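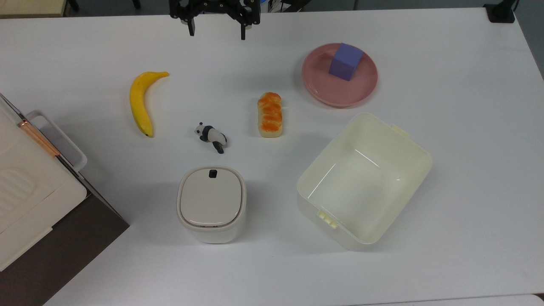

Workshop tips: comparing two-finger grippers on a tabletop arm

These notes cover bench trials of parallel and angular two-finger grippers on a small six-axis arm. They assume the arm is already homed and the wrist flange takes the usual four-bolt pattern. Most of it applies whichever controller you have.

Choosing test objects

Raid the kitchen and the toy box. A test set made only of cubes will flatter every gripper you own. Include at least one curved item, one soft item, one item small enough to fall between badly aligned fingertips, and one thin-walled box. A banana is worth having for the curve. Foam cubes show up excess force, as the sides dish in well before anything is damaged.

Lidded bins with a push catch are a separate job. Test them last. Pressing a button needs closed fingers and a stiff wrist, and the settings that work for picking up foam are no use for it.

Keep objects a full open-finger width apart for the first runs. Crowding can come later.

Mounting

Tighten the flange bolts in a cross pattern, a little at a time. Check them again after the first 12 cycles and then at the end of the day. The Bevan bracket comes with plain washers; swap these for spring washers before you start.

Put the gripper cable through the wrist with enough slack for a full turn of the last joint in each direction. Tape is fine for a trial. Cable ties done up hard are not – they nick the sheath at the bend.

If you clamp a camera post to the table, clamp it to a different edge from the arm base. Otherwise every fast stop shows up as blur.

Setting the grip force

Start low. On the Zirel controller, force is a plain number from 0 to 255 with no units. We settled on 38 for foam and soft toys and 117 for hard plastic. The Trunent unit uses a percentage and has a finer step at the bottom end, so it is the easier of the two for soft items. Its top end is coarse.

Do not copy a force value from one gripper to another, even of the same model. Finger pads wear at different rates and the number shifts with them.

Raise the force until the object holds through a slow lift and a quarter turn of the wrist, then add one more step and leave it alone.

Approach height

For low items, come down until the fingertips touch the table, then back off by the thickness of a bank card. Save that as the floor height. Repeat at all four corners of the working area. If the corners differ by more than a card, shim the table legs before you blame the arm.

Dishes with a raised rim need their own floor height. For an object sitting near the rim, turn the wrist so that the fingers close along the rim, or the outer finger will land on it.

Open containers can be picked up by one wall, with a finger inside and a finger outside. Set the opening narrow for this. A wide opening sweeps whatever is next door.

Cameras and lighting

White tabletops make pale objects hard to pick out. Ivory and cream tubs are the worst. Lock the exposure and the white balance before the run; on automatic, the picture shifts each time a dark gripper comes into view. The Zedix camera forgets its lock when unplugged, so put the setting in the start-up script.

Diffuse overhead light is better than a desk lamp. Hard shadows get taken for edges.

Running a fair comparison

Use the same objects, the same positions and the same order for each gripper. Mark positions with small pencil crosses. Tape corners lift, and then the gripper picks up the tape.

Log drops and misses separately. A miss is usually a camera or height fault. A drop is usually force or pads.

Pads

Silicone pads last well on plastic and badly on cardboard. Ours were changed at 3,000 cycles, by which point the Trunent set had gone shiny at the tips and the Zirel set had a visible step. Wipe pads with a damp cloth between runs and let them dry. Avoid washing-up liquid – it leaves a film.

Fruit should be replaced once the skin starts to split. Wednesday's banana will not do for Friday.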